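Chapter 4
Gathering Examples

What this chapter covers: what counts as an example, how to plan a collection, how to record with a hand-held gripper, how to set out a work area, and how to keep records that another person can use. Readers who skipped Chapter 3 should go back for the section on time stamps, which is used here without further explanation.

4.1 What an example is

A learning system of the type treated in this book is given no rules for picking up a spoon. It is given many recordings of spoons being picked up, and it adjusts itself until its own output is close to what was done in the recordings. Each recording is called an example, or in some of the older papers a demonstration. We use the two words for the same thing.

An example has two parts. The first is what the system will be able to sense when it is working by itself: pictures, joint positions, sometimes force. The second is what was done at each moment: where the gripper moved, how it turned, how far it was open. If either part is missing, the recording can't be used for training, though it may still be useful for checking something by eye. If the two parts are out of step by even a short time, the recording can be used but will teach the wrong thing. The system learns to close before it arrives, or to arrive and wait.

An example also has a beginning and an end, and somebody has to decide where they are. In this book an example starts with the gripper open and away from the objects and ends when the gripper is open and away from them again. Other books end the example at the moment of release. Either choice will do if everyone on the project makes the same one.

4.2 Deciding what to collect

Before anything is recorded, write the task down in one sentence. "Move one item from the tray to the table" is a task. "Tidy up" is not, at least at this stage. Two people will read it two ways and the system will be given both.

Next, list what will be allowed to vary. The usual candidates are the objects, where they lie, how they are turned, the surface under them, the light, the room, and the person holding the gripper. Each thing on the list should really vary in the collection, and each thing left off should be held still. Trouble comes from the things in between, which change a little and by accident. At Rarnbridge, where the first version of this course was taught, one group recorded every small packet in the morning and every large one after lunch. The trained system did well in both cases until it was tried on small packets at four in the afternoon. The light had been telling it which grasp to use.

The group fixed this by mixing the order. They drew the next object from a bag of paper slips. It slowed them down and they complained about it, and the method is still in use there.

Small packaged goods deserve a note of their own. They are cheap and easy to replace, and they are harder than they look. A wrapper bends. It shines in one position and is dull in another. The printing on it may be upside down from where the camera sits, and a system that has seen it only one way up will have learned less than its makers suppose. Wrapped goods also lie on top of one another, so that part of one hides part of the next. Leave them that way in a fair share of the examples. A collection in which every item lies flat and alone will give a system that can handle items lying flat and alone.

4.3 Three ways to record

The first way is to drive the real arm from a distance, with a second arm, a glove, or a handset. The sensing part of the example is then exactly what the system will have later. The drawbacks are cost and speed. The arm has to be where the task is, and most people are slow with it during their first week.

The second way is to take hold of the arm and push it through the motion. This is quick to learn. It puts the person's hands in the pictures, and the system won't find any hands there later on.

The third way is to carry a gripper in the hand, with a camera fixed to it, and do the task directly. No arm is needed. The work can be done in a kitchen or on a hallway table as easily as in a laboratory, and one person can finish a good number of examples in a sitting. The price is paid afterward. The motion of the gripper has to be worked out from what was recorded, and a person's wrist will happily make movements that the arm can't repeat. Sebastião Moura, who ran the practical sessions for this course at Iltthorpe, had new students hold an elbow against the ribs for the first hour. They moved more slowly and reached less far, and far fewer of their recordings had to be thrown out.

The rest of this chapter deals with the third way.

4.4 Setting out the work area

Choose a table that can be reached from at least two sides. Set the container down where the gripper can come at it from above without striking the rim. A shallow tray is a good first container. A deep bowl is a poor one, as the sides hide the objects and catch the fingertips.

Metal trays give strong reflections, and the color of an object often appears a second time on the tray wall or floor. Don't cover the tray to get rid of this. If the finished system is to work with metal trays, it needs to see them. The same goes for patterned tablecloths, open doors and daylight from one side. Record them as they come, and write down that they were there.

Check the view before the first recording of each session. Both fingertips should be visible when fully open, and so should the space between them. Then close them once, slowly, and open them again. This short movement is recorded too, and is used to match the two parts of the example in time. 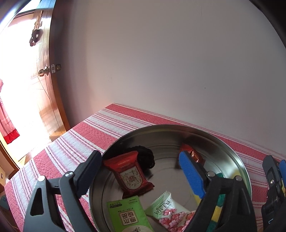 Should failed attempts be kept?

Keep them, but mark them as failed at the time and store them apart from the successful ones. They are left out of the basic training described in Chapter 5 and are needed for the checking methods in Chapter 7. A failed attempt that is followed by a second, successful try within the same recording is kept whole and marked "retry."

4.5 Keeping records

Every session gets a sheet, on paper or on a screen. It gives the place, the person, the task sentence, the objects used, and anything that went wrong. Fill it in during the session. A sheet filled in on Monday for work done the week before is mostly guesswork.

Cornel Stanciu's collection at Daketeo is used for the exercises in this chapter. It holds 1,294 examples made by 4 people, and 3 of its sessions have no sheet. Those sessions are still in the set, and Exercise 4.2 asks what can safely be done with them. The file layout follows Grímsdóttir, with one folder per session and one numbered file per example - numbers are never used again, even when a file is deleted.

Look through a few recordings at the end of each session, before the table is cleared. A smudge on the lens or a loose mount takes a minute to put right while everything is still in place. Found a week later, it costs the whole session.

The next section works through one complete session in order, from the blank sheet to the stored files.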